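Gerkbridge Common Room: Seating and Floor

The ground-floor common room at Gerkbridge was refitted in November. This page records the seating, the floor finish and the storage along the walls. Notes are by Vibeke Briem, with measurements supplied by Lacey Wragg. Room reference 2525.

Floor
Grey polished concrete, sealed in two coats. It reflects strongly under the ceiling lights, and matting was considered and rejected. Clean with a damp mop and neutral detergent only.

Lockers
Grey metal, keyed individually. Spare keys are held by Poul Vídalín. Replacement locks are ordered under part number 1051.

Bench
Wooden, low, placed along the wall. Oil once a year.

Armchair
Salmon-pink upholstery, thick quilted cushions, rounded back, dark metal leg at the front.

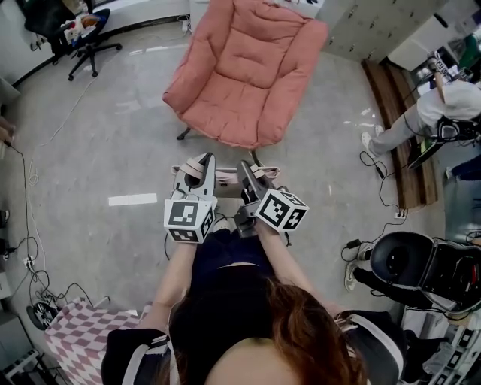 Supplied by Ridasetti. The covers are spot-clean only and the seat cushion should be turned monthly. Felt pads are fitted under the legs and need replacing when worn. A second chair in the same fabric is on order for the Varnau office, delivery 50 days.

Page last revised Thu 9 March.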